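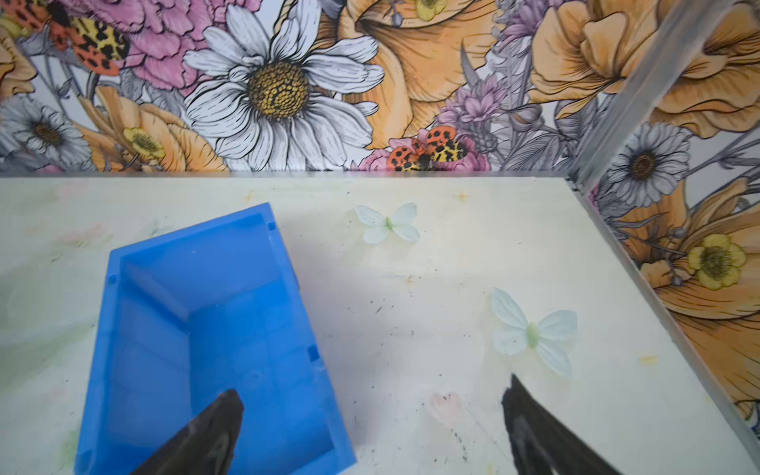
**Clernico Storage – hire FAQ**

Last revised 27/04/2025

### What is the minimum hire period?

Two weeks. Hire is charged by the week after that, and part weeks are billed as full weeks.

### Do you deliver outside Clirnulham?

Yes, as far as Bindel. Addresses beyond Bindel are quoted separately – send the full postcode with the order.

### Can lids be hired on their own?

No. Lids are matched to the bin size and go out with the bins.

### How should bins be returned?

Empty, with labels removed. Wash with warm water and washing-up liquid. Do not use bleach or scouring pads.

### Can I stack loaded bins?

Only with lids fitted, and no more than two high.

### What if a bin is damaged?

Report it before collection, quoting form 461. Scuffs and light scratches are not charged. Cracked rims and split bases are charged at the replacement price on your invoice.

### Can I change a collection date?

Yes, up to two working days beforehand. Later changes are treated as a missed collection.

### Is the Nic Giolla depot open for drop-off?

It reopens in June. Until then, returns go to Clirnulham only.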